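October, bench notes, 7:40 in the morning

Back on the starch paste for the Rovetero binding repairs. Yesterday's batch went lumpy on me again (my fault, I let the pot sit while I hunted for the whisk). Started over with 100 g of wheat starch and 400 ml of water, soaked overnight this time, and wow, what a difference! Smooth all the way through, no skin on top, brushes out like heavy cream.

Tried it on scraps first. The Jina tissue took it fine. The Siteo tissue cockled badly at the corners, so I'm holding that one back until I can test a thinner mix. If anybody wants to try it before I get to it, the offcuts are in the flat drawer under the press. Please label what you glue!

The Bañez ledger is next. The old number inked inside the cover is 1,862, for whoever is keeping up the log. Spine linings are off, sewing looks sound except at the second signature, and I'd love to leave it alone if it'll hold. 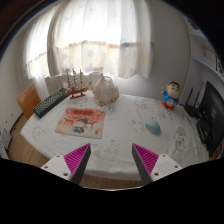
White cloth on the table, cream and orange-red mat at left.

Left to do: strain the rest of the paste, cut new blotters, order more starch. I keep forgetting the starch.

Recent entries
Leather dressing, second try
Press boards and warping
Which tissue for which tear
Cleaning brushes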